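How I wash shaggy plush and faux fur without wrecking it

I ruined two fuzzy pillows before I worked this out, so learn from me! The dryer is what kills long pile. Heat curls the tips and they never lie flat again.

First, brush it dry. I use a cheap pet slicker and go in short strokes, holding the base of the fur so I'm not yanking on the seams. Then fill a tub with cool water and a small squirt of baby shampoo (really small — I once used half a bottle and rinsed until dinner).

Push the thing under, squeeze, let go, repeat. Don't rub. Rinse until the water stays clear, then roll it in a towel and kneel on it.

Set it on a rack by a fan and brush again while it's damp, starting at the tips and working down. My neighbor Arif Ranasinghe uses a wide comb for this part and his come out fluffier than mine, so maybe try that. 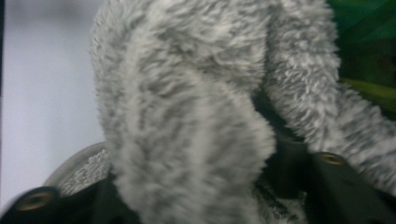
Page last changed: March, 4:06 p.m.

Mottled gray and white fur like this hides dirt well, so part it with your fingers and check near the backing before you call it clean. Give thick pieces a second night by the fan.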